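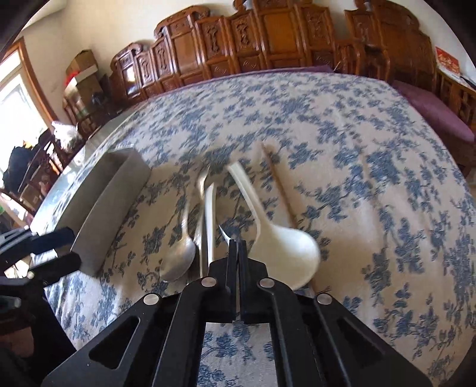

Unit 6: Reviewing a Hand-Held Gripper Kit
Course notes, Applied Automation, spring term
Instructor: Gülizar Canpolat

Reading before class: the Staslow kit manual, chapters 1 and 2, and the Friesen service terms (both in the course folder).

6.1 What is on offer

Staslow sells a pair of hand-held grippers with a camera on each. A person holds one in each hand and does an ordinary job with them. The recordings are later used to train a two-armed robot. No robot is needed during recording, so the kit can be used in a home, a shop or a kitchen.

The kit comes in two versions. The basic version has the two grippers, the cameras, a charger and a carrying case. The full version adds spare finger pads and a year of Friesen, the online service that stores and sorts the recordings. You can use the grippers without Friesen, but you will have to line up the left and right recordings yourself. Students in last year's group who tried this spent most of the project on it.

6.2 The task used in this unit

We use utensil sorting. Mixed utensils lie in a pile on a patterned cloth, and a tray stands at one side. The job is to pick up one utensil at a time and put it in the tray.

Points to note about the task:

Flat handles are hard to pick up from a soft surface. The fingers have to come in low, and the cloth can bunch up between them.
Spoon bowls turn in the grip. Pick up by the handle where you can.
Shiny metal shows highlights that move as the camera moves. White plastic and white ceramic do this less, but they can wash out in window light.
Chopsticks are thin and may lie across or under other pieces. Decide on the order of picking before you start.
A busy pattern under the objects makes them harder to pick out. Keep it in your data set, and add a plain cloth for comparison. 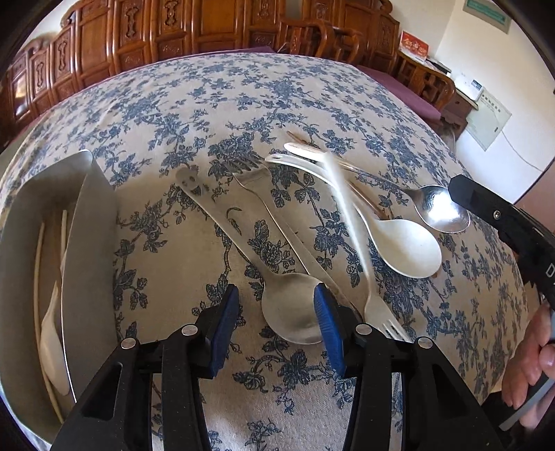
Figure 6.1. Utensil sorting with two grippers. The blue ribbed pads are on either side of a steel spoon; the tray is at left.

6.3 Finger pads

The pads wear faster than any other part. Check them before each session by closing the fingers on a strip of paper and pulling. If the paper slides out easily, clean the pads with a damp cloth and try again. If it still slides, replace them. Both pads on a gripper should be changed together.

Plalwood makes a softer pad that fits the same fingers. Mohandas Marar tested it for his term paper last April and found it better on thin handles and worse on heavy spoons, which sagged in the grip. His paper is in the course folder.

6.4 Recording

Each group records 23 trials. A trial starts with both grippers open and clear of the pile, and ends when the last utensil is in the tray. If you drop a piece, pick it up and carry on. Do not restart. Mark the drop in the log.

Move at an even pace. Fast swings blur thin objects, and blurred trials are often rejected by the sorting step in Friesen. Rejected trials still count toward your storage limit until you delete them.

Let the person holding the grippers rest after 11 trials. Swap if you like, but write down who held them.

6.5 Comparing with a service

Udavis offers the same kind of data as a service. You send a task description and they return sorted recordings. The set we will look at holds 3,571 trials of kitchen and table work. It is larger than anything we can record ourselves, but you have no say in the room, the light or the objects. Felista Rweyemamu will go through the file format in the lab hour.

When you compare the two, cover at least these:

Cost per usable trial, including rejected ones
Time from the first request to the first usable file
Variety of objects and surfaces
How drops and failed grasps are marked
Who may use the recordings, and for how long

6.6 Assignment

Write a review of the kit for a reader who has to decide whether to buy it. Work in groups of 3. State which version you used and which pads. Give your own results first and the maker's claims second, and keep the two apart. Include your log as an appendix.

Kits are signed out from Eusebio Llanos in the equipment room and must be back by 4:30 p.m. the same day. Questions about Friesen accounts go to Diarmuid McGrath.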